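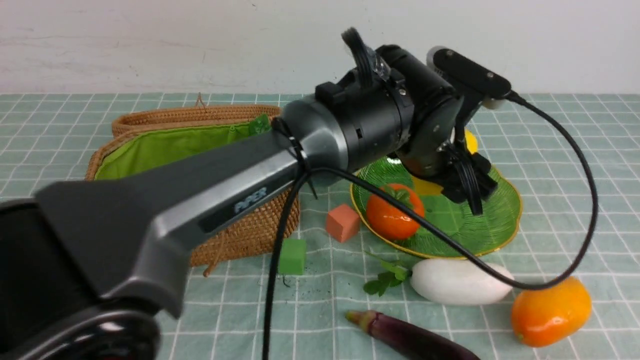 Clifford Dhillon wrote:

> I finished the Prudden on the train and I'm not sure I'd press it on anyone. The court records are the best part. Once she leaves the 1701 inquest and starts guessing at what the widow was thinking, I lost patience. Did the rest of you get as far as the appendix? I'd also like to know whether we're still doing Lavoie next or if that has been moved.

Clifford,

I read the appendix first, which may be why I liked the book more than you did. It prints the depositions in full, and you can see how little she had to work with. Chapters 4 and 7 lean on a single witness, a neighbour who changed his story twice. She admits this, but only in a footnote, and I think it belonged in the main text.

I agree about the widow. There are pages in the middle where every second sentence has "must have" in it. An editor should have caught that. On the other hand, the chapter on how the parish paid for the inquest was new to me, and I've read a fair bit on the period.

My copy is from the library and has no maps. Nathalie's paperback has 3 of them, and she says they make the business with the mill road much easier to follow. If you're borrowing, check which printing you're getting.

Lavoie is still next, in May. Gordon asked for the Jalisach after that, so the prison memoir goes to the end of the list. Please send any other suggestions to the list and not just to me, as I lost two last time.

Réjean Beaulieu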